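How to refresh an oiled butcher-block table

A wooden top made of glued strips is pleasant to work at, but it becomes dry and shows rings if it gets no care. I do my table twice a year, and it takes one evening plus the night. The method is simple and you need few tools.

What you need

Food-safe mineral oil, 200 ml
Sandpaper, grit 180 or finer
Three cotton cloths without lint
Mild dish soap and warm water

Step 1. Clear and wash

Take everything off the top, also the mug you forgot there. Wipe with a cloth and a little soap, always along the strips. Do not pour water on the wood. Dry it at once with the second cloth and leave it for two hours.

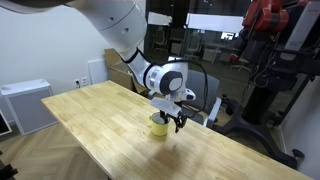 Yulan Yao wrote to me that she waits the whole night after washing, as her room is humid and the oil stayed sticky when she hurried. If your room is also like this, please follow her and not me.

Step 2. Sand the rings

Cups leave pale rings, and most of them are only in the surface. Fold the paper around a small block and sand lightly in the direction of the grain. Do not press on one spot, or you will make a hollow which you feel later with your hand. Go a little wider than the ring so the color changes softly. The front edge needs only two or three light strokes.

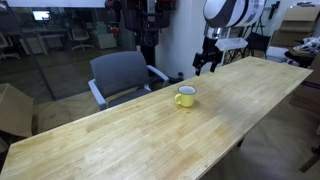

After sanding, remove all dust with a slightly damp cloth. Look at the top from the side, near a window if you can - old crumbs in the joints are easier to see in this way. A wooden toothpick takes them out.

Step 3. Oil

Pour a small amount in the middle and spread it with the third cloth, first along the strips, then to the ends. The short ends drink more oil than the rest, so give them a second portion. Wait 20 minutes and wipe off everything that is still wet.

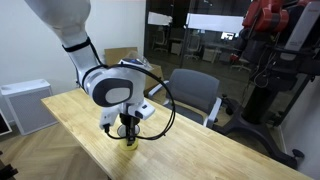 Leave the table until morning before you put anything on it. If the wood looks dull when you come back, repeat the oil once more with half the quantity.

For every day, a coaster under the cup is enough. Push the chair in with some space, so the armrests do not rub the edge - there the oil goes away first.

Oily cloths should dry flat outside, not in a ball in the trash.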